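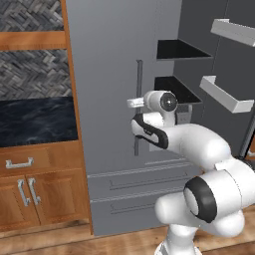 Render: Elfriede Baumgart / Dollitz kitchen set, Bitero simulator

4.2 Running the door-opening trials

1. Load the Dollitz kitchen and select the refrigerator's left door as the target.
2. Move the arm to the pre-grasp pose, with the gripper beside the vertical handle at mid-height.
3. Set the episode limit to 373 steps and the random seed to 5.
4. Run 32 episodes for each policy. Results are saved to the Reuter log folder.

Note: An episode counts as a success once the door angle passes 25 degrees.

Caution: Do not change the handle friction between policies. Doing so voids the comparison.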